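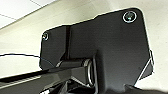

Lovely Villanueva asked after the last report whether the wrist view adds anything the operator cannot get from the overhead view, and whether the money set aside for it would be better spent on more hours of demonstration. The question affects how the rest of the budget is used, so it is answered first.

In the Prendolton trials, operators working by remote control used the overhead view to bring the arm near the part and the wrist view for the last stretch before closing. With the wrist view switched off, they slowed down early and made more small corrections. Those corrections are recorded along with everything else, and the trained controller copies them. We therefore propose to keep the wrist view for remote control and to leave the hours as planned.

**Progress report to Ultico, Flunby project**
2025-06-29

## Work done in this period

- Recorded 145 accepted demonstrations of the tray-loading task. Of these, 16 were given by hand-guiding and the rest by remote control.
- Trained 11 operators at Prendolton. Each had a practice session before any recording was kept.
- Moved all recordings to a single file layout. Older recordings from the Thongsuk site have been converted and checked against their logs.
- Rewrote the operator instructions. The new text says when to stop and discard an attempt, which the old text left to judgement.

## Hand-guiding and remote control

Hand-guiding gives smoother paths and is quicker to learn. Its drawback is that the operator's hands and sleeves come into the overhead view, and the controller then learns from pictures it will never meet in use. We tried replaying the guided paths with the operator standing clear and recording the views during the replay. This works for free movement. It is poor where the part shifts on contact, as the replay does not respond to the shift.

Remote control avoids the problem but has a delay between the operator's hand and the arm. Most operators adapt to it during practice. Two did not, and their attempts show a stop-and-go pattern near the tray. We have kept those attempts in a separate folder and left them out of training until we have compared results with and without them.

Hand-guiding will be kept for the approach and for teaching new start positions. Remote control will be used for all contact work.

## Problems

1. **Cable routing.** Large wrist turns pull on the wrist cable. Operators have been told to avoid full turns, which limits the paths they can show. A longer cable with a second clip is on order.
2. **Gripper opening.** The opening reported by the controller drifts over a long session. We now reset it at each break. The cause has not been found.
3. **Uneven start positions.** Operators tend to begin from the same comfortable pose. The start pose is now drawn from a list and set before control is handed over.
4. **Labelling.** Success was marked by the operator at the end of each attempt. Some were marked as good with the part resting on the tray lip. A second person now reviews every attempt.

## Next period

The target is more than 200 accepted demonstrations by November, including the first with the deeper tray. Thongsuk will run the same task with its own operators, using the new instructions without help from us, so that we can see where the wording fails.

We will also test whether short corrections, given by remote control while the trained controller is running, are more useful than full demonstrations. The software for handing control back and forth is written but has been tried only at low speed.

## Decisions needed from Ultico

- Approval to keep the wrist view in the remote control budget line.
- Agreement that the deeper tray may be added before the standard tray work is closed.
- A contact for the safety review of shared control, which must be finished before we raise the speed.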